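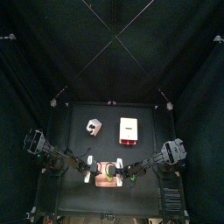 3. Laying out the tabletop

I like to get the black fabric up first (the Vadstead one takes me ages, but it's worth it!) and then sort the small things.

1. Cross the two wires into an X and tug each one gently.
2. Put the tray down flat, well clear of the fabric walls.
3. Pop the soft bits in the tray and leave boxes and blocks outside it.

Note: I keep my lamp at 800 lumens, as more than that gives me nasty glare on the shiny tray.

Caution: slim rods bend, so hold them near the top end. 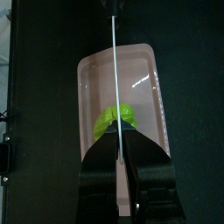
Fig. 2: Slim rod in front of the tray, lime-green piece inside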